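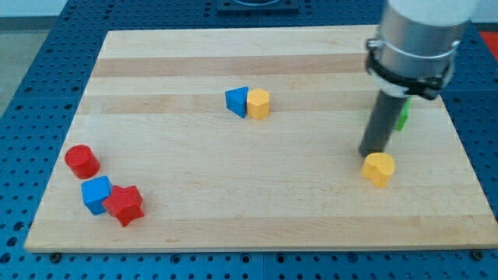 Shape blocks

Shape blocks are small solid pieces, each cut or molded to a simple geometric or pictorial outline, that are used for play, early learning, sorting games and tabletop exercises. They are close cousins of the plain building block, but where a building block is meant first of all to be stacked, a shape block is meant to be told apart from its neighbors. A typical set mixes familiar solids such as the cube and the cylinder with thick, flat-faced versions of outlines that most children know from drawing, such as the star and the heart.

Contents

Shapes
Colors
Materials
Play boards
Uses
Sets and makers
Care and storage
See also

Shapes

Nearly all shape blocks are prisms in the broad sense, meaning that a flat outline has been given thickness. The outline can be read from the top or the bottom, and the sides run straight between the two. This is true even of the cylinder, which is simply a circle carried upward, and it is a pleasant thing to point out to a child who has only just learned the word "circle" and is wondering what to call the thing in her hand.

The shapes most often met with are the following.

Cube. The plainest member of the family, and usually the first to be recognized. Its faces are all alike, so it looks the same whichever one it rests on.

Cylinder. It stands steadily on either end and rolls on its side, a habit that makes it a great favorite with younger children and the piece most often found under the sofa.

Triangular prism. It may stand on one of its three-sided ends or lie on a rectangular face, and in the second position it makes a very good roof.

Pentagonal prism. Less common in older sets. Its five-sided end is easily confused with the six-sided one until the corners have been counted a few times over.

Star. Generally five-pointed and fairly thick, so that the points will stand up to being dropped.

Heart. Has a notch at one end and a point at the other, and is therefore handy for teaching direction, as it can clearly be seen to "face" somewhere.

Colors

Red, blue, yellow and green are the customary colors, and most sets keep to them. Two different customs exist for giving them out. In the first, each shape has a color of its own, so that every star is red and every heart is yellow, and a child can sort by either clue and come to the same answer. In the second, color and shape are mixed freely, and sorting by one gives quite a different arrangement from sorting by the other. Teachers often begin with the first kind and move along to the second when the children are ready for a little more of a puzzle.

Even a handful of blocks can show the overlap nicely. A red cylinder and a red star belong together by color, though one has a smooth round wall and the other is all points. A blue cube and a blue triangular prism make a similar pair, and it is often the flat faces they have in common that get noticed first.
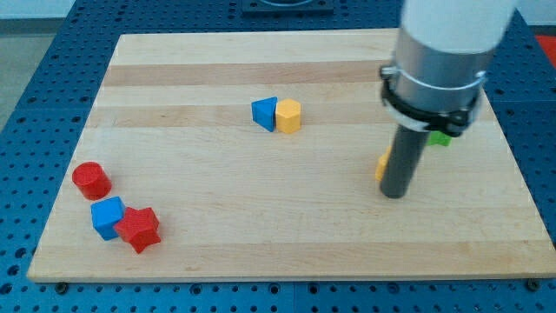 Materials

Wood and plastic are the two usual materials. Wooden shape blocks are sawn or milled from solid stock, sanded at the edges and then painted, stained or lacquered. They have a pleasing weight and make a friendly knock when set down. Plastic blocks are molded, hold their color all the way through in many cases, and can be washed without much thought. Foam and cork are also used, mainly for very young children and for rooms where the noise of a tipped basket would be unwelcome.

Play boards

Shape blocks are often used on a board, which marks out the working area and keeps the pieces from wandering. A plain rectangle of pale wood is a popular choice, as bright colors show up clearly against it and it gives a level footing on top of a table with holes or ridges. Some boards have cut-out recesses to match the blocks, and these are better known as shape puzzles or form boards.

Uses

The best known use is sorting, by shape, by color or by both together. Other activities include copying an arrangement made by someone else, naming a piece by touch inside a cloth bag, and following spoken directions such as "put the cube beside the star." This last game is especially good for the small words of place (beside, behind, between, on top of), which take a surprisingly long time to settle.

Sets and makers

Small sets suit a single board, while school sets commonly hold 100 pieces. The Zudholm basic set has 7 shapes in 2 sizes, and its school edition comes in a lidded tray. Lostura sells loose replacement pieces by shape, and Griver produces unpainted blocks for people who would like to color their own. The Ó Néill toy collection, which opens to visitors each July, keeps 3,000 blocks of many ages and patterns.

Care and storage

Painted wood is best wiped with a damp cloth and left to dry in the open air. Shallow trays are kinder to star points than deep bins.

See also

Building blocks
Form board
Pattern blocks
Sorting games

Page last edited 02/06/2021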